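Print this page | E-mail this page

Workshop notebook -- entry for 3 Jan 2019

First day back and the place was cold enough that I kept my scarf on until lunch. Fouad Fakhoury had left the heater on its lowest setting over the break, bless him, but it made little difference to anything further away than the kettle. Spent the first part of the morning going through the post, then got on with what I had promised myself before Christmas, which was to sort out the slippers and the shoe rack once and for all.

For anyone reading this later: the Dollusport slides came as a mixed lot, mostly whites and off-whites with a grey or two, and they have been living in bags ever since. Imelda Estrella says (and I agree with her) that you can't judge a rack with nothing on it. A shelf looks generous until there are shoes side by side along it, and then you find out what the depth is really like. So out they came, and I made myself a pot of tea and took my time over it.
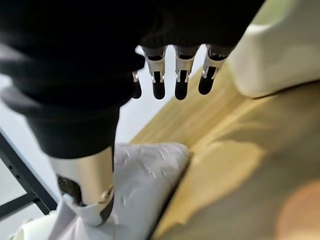 I do think we ought to settle on one way of wrapping things. Some of the Nadau stock arrives in paper, some in cloth, some in nothing whatever, and by the time it has all been opened the bench is knee-deep and you can't find the scissors. Ayman Hakim suggested a single box under the bench for anything soft that can be used again. I have written SOFT WRAP on one in marker pen, so please use it, and please don't put sandwich bags in there.

Now, the rack. It is the two-tier one in light wood, the version Prodromos Gavalas drew up after we gave up on the Boutros design. I am fonder of it than I expected to be! The little raised board along the back of the upper shelf is a lovely touch -- it stops a slide being pushed too far through, and that was my chief grumble with the old one. Toes forward seems the best way to set them down. I tried them heels forward for a while and it looked untidy, and you have to turn your wrist round to pick one up, which my wrist did not care for.

The thick-soled ones take up more room than you would think. With three of them along a shelf there is space to get your fingers in between, and I would not want to squeeze in a fourth. Fouad Sfeir disagrees and says people at home will cram in whatever they own, so we should test for cramming. Fair point. Put it down for next time.
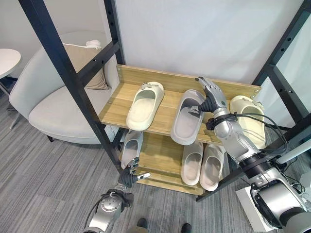

Slides on both tiers, toes to the front. Grey one in the middle of the top shelf.

Things left over, in no order:

The charms on the straps are pretty but I worry about them catching. Imelda wants to keep them on and I have been outvoted before, so on they stay for now.

Lower shelf is harder to see into when you are standing up. I would like to try it 5 mm further forward. Prodromos to say whether the wood will allow it.

Stitov still owe us a reply about the oil finish. I wrote again after lunch and was very polite.

We have enough screws for 15 more racks if they are all this size. Have not ordered any others and don't intend to until March.

Heater: somebody with longer arms than mine, please have a look at the dial.

We use cookies to improve your visit. By continuing to browse you accept our use of cookies. OK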